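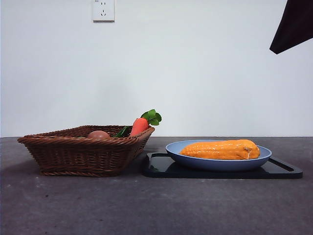
Shed and garage break-ins: what gets taken, what gets found
Notes for the evening talk, Hebden, 10th October

Start on time. The last talk began late and the back row never forgave me.

Introduce self, then Jairo Flores, who looks after the property store and will do the second half. Say where the toilets are.

Opening: 69 sheds and garages broken into across Hebden and Fostley in the past year. Pause for it to sink in. Then: in 10 of those the door was locked with something I would trust on a diary. People spend four figures on a bike and then guard it with a padlock that came free with a garden hose.

Most of these jobs are quick. Someone walks down the back lane in daylight, tries handles, comes back after dark for what they liked. They like power tools, bikes and strimmers. They don't like paint, plant pots or your exercise bench, and I have known owners to be quite hurt about the bench.

Hinges. Spend time on hinges. A good lock on a door whose hinge screws are on the outside is a lock for honest people with no screwdriver. Pass round the two coach bolts. Get them back this time.
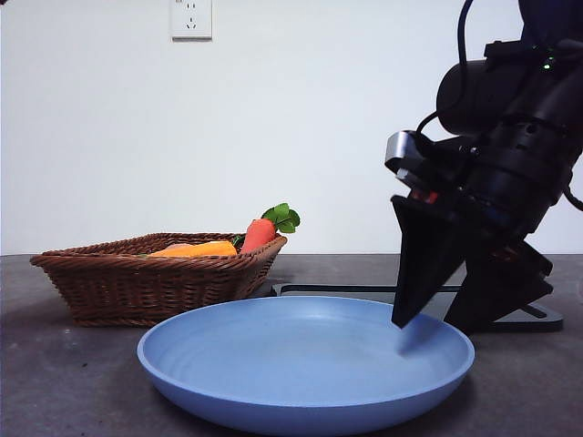 Is it worth reporting a theft if I don't expect to see the thing again?

Report it every time. Patrols get sent where the reports are, and a lane with four unreported break-ins looks, on our map, like the safest lane in the county. You'll also need the crime number for your insurer, who will ask for it before asking how you are.

Now the Dideck register. Free to join, works on a phone, takes serial numbers and photos. There are 1,103 items on it from our two areas. Somebody will say they don't have a phone. Paper forms are on the side table, and Zaid Nseir will type them up. He has asked me to mention block capitals.

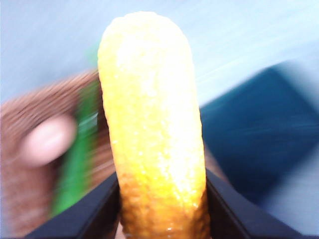 Descriptions are where we lose most of our recovered property. Jairo will tell you he has a shelf of good drills he can't give back, all of them reported as "drill, used". Could everyone look up at the yellow thing on the screen for a moment. Long, bumpy all over, rounded at the top, going orange-brown towards the bottom: there, you could pick that out of a shelf of yellow things, and you've known it ten seconds. Do the same for your mower. Scratches, stickers, the bit you mended with the wrong colour tape.

Marking kits: Clurkerico pens, 5 pounds each at the door, cash or card. Write your postcode somewhere dull on the underside. Do a test patch first on anything you're fond of. Do not let me get drawn into engraving. It took up half of the Fostley evening.
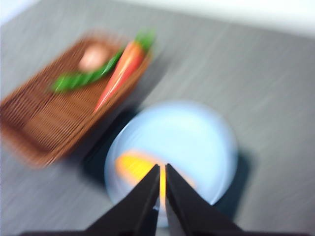

Then photograph the mark as well, and put that on the register with the rest. A postcode nobody can find under the mud is no great help to the officer holding a torch in his teeth.

Hand over to Jairo. He needs the clicker and a glass of water.

If there's time before questions: second-hand sales. If you spot your own bike for sale online, save the page, ring us, and don't arrange to meet the seller. Someone in the room will have done it already and will want to tell the story. Let them, but keep an eye on the clock, as the hall has to be clear for badminton.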